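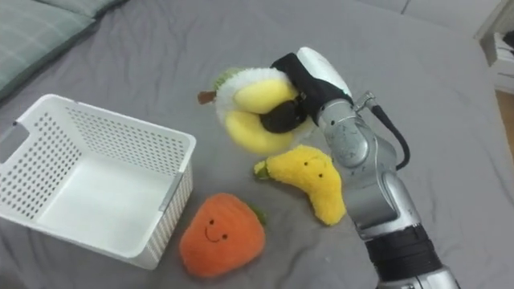
Fig. 1. Plush fruit and a white basket.

Arts Events and Audiences – notes for session 8
Memorial festivals: who they are for, who runs them

Reading for this one was the Mabuza chapter and the Elcombe packet. If you only got through one, make it Elcombe, we use it all the way through.

Starting point. A memorial festival is an arts event tied to a dead artist – painter, singer, poet, whoever – and usually to a birthday or death date. Usually in the home town. Sometimes the town has a weak claim (born there, left at two) and does it anyway.

Terms, quickly
Anchor: the person being remembered.
Host: the body that signs the permits and pays.
Program: everything on the schedule, including things with no link to the anchor.
Fringe: whatever grows up outside the fence. Food, rides, people selling hats.

Busisiwe Mabuza's argument in short: the program drifts away from the anchor over time, and drift is normal. First edition is nearly all talks and an exhibition. By the fifth you have wrestling and a singing contest for kids. She doesn't see this as failure. Her test is whether a visitor leaving the grounds can name one work by the artist. Crude test but easy to run, you can do it with a clipboard at the gate.

Marietjie Du Plessis disagrees, in part. For her the fringe is the festival, and the anchor is a reason to close the road. See her piece on river fairs, pages on boat races especially. Note she is writing about places where the event is older than the artist's fame – the fair was there first and the name got added. Mabuza's cases are all the other way round. So they are partly talking past each other. Good exam point.

Case: Elcombe
Small town, river on one side. Anchor is the painter Le Roux, who taught at the school there and left most of the canvases to the town. Festival every January. Started as a one-evening reading in the school hall, now runs over several days.

Last edition, paid and free entry together: 3,898. Budget split is in the packet, don't memorize it, but know the shape. Stage and sound take the biggest share, the exhibition gets 20 percent, childrens art contest very little. And the contest is what brings in the families. Over 50 kids entered and most came with parents and grandparents, who then stayed for the music.

Problems they had:
– Exhibition tent too far from the main stage. People didn't walk down.
– Opening speeches ran long. Dancers waiting in costume, crowd thinning out.
– Loaned paintings and damp river air. Two lenders pulled out, prints shown instead.
– Sponsor banner (Cerus) bigger than the artist's portrait. Complaints in the local paper.

What changed the next time: tent moved beside the gate so you pass through it going in, speeches capped, portrait over the stage and sponsor names along the bottom. Paintings moved indoors to the library with a shuttle. The shuttle was not used much, come back to this under access.
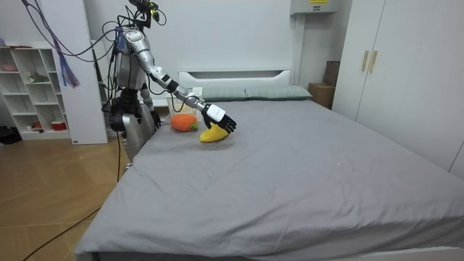
Fig. 2. Toys on a gray fitted sheet, banana and carrot.

Compare: Brestmont
Same size town, no single anchor. They rotate – a different local artist each year. Upside, less fighting over the estate and more new work shown. Downside, nothing builds. Visitors asked in the street call it "the fair" and can't say who it was for. By Mabuza's test it does badly. By Du Plessis's it does fine.

Dedications. Some festivals dedicate an edition to a second person, often a political figure. Ask who gains. Can bring in public money and a minister for the opening, can also put off half the town. Elcombe tried it once and droped it. Minutes are in the packet, near the back, worth reading for the tone alone.

Access (rushed in class, so read this bit)
Evening events end after the last bus. Free entry doesn't help if you can't get home. Seating at the front was for guests only, older visitors stood. Signs in one language. The library shuttle left from a stop that wasn't on the printed map.

For the seminar
Pick a memorial event you know or can find a full program for. Mark every item as anchor, loosely linked, or unlinked. One page on what you find, plus the marked-up program. Say which way you lean, Mabuza or Du Plessis, and where your case doesn't fit either of them.

Bring the Elcombe packet again next time, we do the budget pages properly.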